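Opinion > Home and Workshop > Essays

Search essays Search

The tool should hang where the hand goes

8 shares | 4 comments

When I moved into my present apartment I brought with me one drawer. I mean this almost literally. The movers carried the furniture, and I carried the drawer on my knees in the taxi, because I was afraid that the tape on the bottom would open and everything inside would fall out. There were screwdrivers in it, pliers, a tape measure, keys for locks which I don't own anymore, and a great number of small screws that belonged to nothing.

In my language we have an expression for such a drawer, and it translates more or less as "the one that swallows." Every family I knew had one. My father defended his. He said that a man who knows his drawer can find any tool in it with closed eyes. I watched him look for tools for all my childhood and his eyes were always open, and usually he was also shouting.

I want to argue in this essay for the wall. I am aware that it is not a new idea. Pegboard has hung in garages for a long time, and I have read in more than one magazine that it is old-fashioned, that it collects dust, that it makes a room look like a repair shop. The modern taste prefers that all things be behind a door. I understand this taste, and in a bedroom I share it. But a tool is a different kind of object than a sweater. I need a sweater once in the morning and I have time to choose. I need a screwdriver when my other hand is already holding up a shelf.

My board is from a small maker called Ornard. I bought it in July, when I finally admitted that the drawer would no longer close. It cost more than I wanted to pay, and for one evening I was ashamed of it. A person with 117 screws in a jam jar does not obviously need a nice white board to live happily. Then I hung the first things and the shame passed.

The rule I follow is simple and I stole it from a kitchen. In the restaurant where I washed dishes as a student, the cook had one hook for one ladle. If the ladle was not on the hook, everybody knew it was in use or it was dirty. There was never a second ladle on the same hook, and there was never a discussion. So I give one hook to one tool, and I leave some hooks with nothing on them. Visitors like to tell me that I could fit much more. Of course I could. I could also fit much more in the drawer, and I know how that ended.

The second thing I care about is that the tool must be easy to recognize from the door. For this reason I have become a friend of ugly colors. I used to admire the old screwdrivers with dark wooden handles, and I still think they are beautiful, but on a gray afternoon they are only a shadow among shadows. Red and yellow are not elegant colors, and I would not paint a chair with them. On a pale board they call you by name.
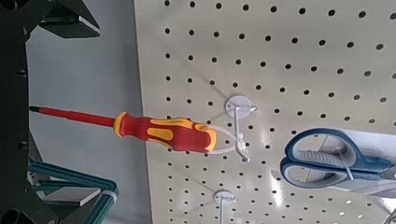

Bongani Mahlangu disagrees with all of this, and he wrote to me that a wall of tools is a way of showing off: "You hang up the screwdriver for the guests. The people who really work keep it in the bag, because the work is never next to the wall." I have thought about his letter for a long time, and I must give him a half of the point. If you repair things in other people's houses, the bag is your wall, and you should arrange the bag. But most of us repair things at home. We tighten the handle of a pan, we open the back of a toy to change the battery. The work is a few steps from the wall, and the question is only if we will make those steps or use a butter knife instead.

I have ruined good knives in this way. I think many people have, and they were not lazy people. They simply knew what waited for them in the drawer.

Some practical remarks, for those who are half convinced. Put the board at the height of your shoulder, not above your head. Hang a screwdriver by the loop if it has one, and if it doesn't, choose a hook with a ring. Don't draw the outlines of the tools on the board. I know it is a tradition, but it turns every change into a repainting, and in the first year you will change your mind often. And keep the sharp things high if there are children.

My drawer still exists. It holds the jam jar and the keys, and it closes now with one finger.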